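Operations Diary, Soltport Textile Handling Trial
Entry for March, second shift. Kept by Helmi Eskola.

The shift opened at 13.20 with the arm in automatic mode and the previous shift's handover sheet signed by Joonas Partanen. He had recorded no open faults. Jouko Laitinen was at the operator's position and Mio Sugawara was on the control software. The cycle counter stood at 1,219.

At 14.05 the arm stopped during a pick. The controller reported a closing force above the set limit, and the jaws did not release when the release command was sent. Mr Laitinen sent the command a second time with the same result and then pressed the emergency stop. The arm held its position, as it is designed to do. No person was inside the marked area and there was no injury. The garment in the jaws was freed by hand after the power had been isolated, and a small tear was found near the seam. It has been bagged, labelled and placed in the fault cupboard.
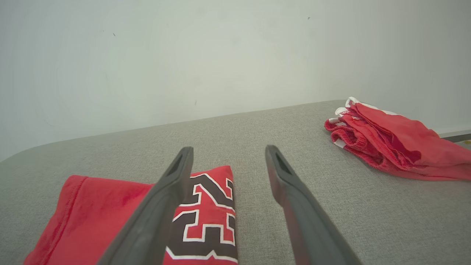 The release fault was traced to the software update installed before the shift. Under the earlier version, the jaws opened fully whenever the force limit was passed. Under the new version they wait for the arm to report that it is at rest, and on this occasion that report was never received. Ms Sugawara restored the earlier version at 15.10 and the test picks were resumed at low speed from the grey upholstered surface, using red garments, one of them with a large 23 printed on it in black and white. Printed areas had been named in the February review as a possible cause of false force readings, and I asked that they be kept in the test set for that reason. Twenty picks were attempted at low speed. The force limit was passed on 2 of them, and both times the jaws opened at once.

Ville Eskola asked whether normal speed could be restored before the end of the shift. I did not agree to this. The cause of the first high force reading is still unknown – the update explains why the jaws stayed shut, but it does not explain why they closed so hard. Until that is settled the arm is to run at no more than 10 per cent of full speed, with one person at the stop button throughout.

Dosska have been sent the controller log and asked to say whether the rest signal can be lost when the arm is stopped part way through a lift. Their reply is to be filed with this entry. The Thampi unit in the next bay has the same update and has been switched off and tagged until the reply is received.

Mr Laitinen has completed the incident form. The torn garment is not to be returned to stock. Handed over to the night shift at 21.00, arm isolated, key in the cabinet.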